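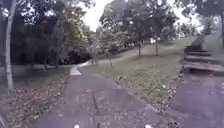

¿Quién responde de la unidad de reparto cuando circula por un sendero peatonal? Responde el operador de turno designado por Clodska, que debe poder detenerla a distancia en todo momento.

Acta de la reunión del grupo de trabajo sobre normas de circulación de robots en zonas ajardinadas
Sede de Brilham, diciembre
Preside: Mirjana Vukčević
Secretaria: Wubit Wubshet

1. Se aprueba el acta anterior con una corrección en el apartado 2, donde figuraba Rahimi en lugar de Prekard.

2. Preferencia de paso. Se acuerda que el peatón tiene preferencia en todo caso. La unidad se detendrá a dos metros de cualquier persona y no reanudará la marcha hasta que el paso quede libre.

3. Firme y bordillos. Prekard revisará grietas, hojarasca y bordillos antes de habilitar cada tramo. Los senderos con escaleras se señalarán en el mapa como no transitables — también los que tengan un solo peldaño.

4. Registro. Rahimi conservará los datos de las paradas de emergencia hasta 162 días. La señora Vukčević solicita que conste su preferencia por un plazo menor.

5. Horario. Se fija el fin de la circulación a las 18 horas. Queda pendiente el régimen de festivos.

Se levanta la sesión.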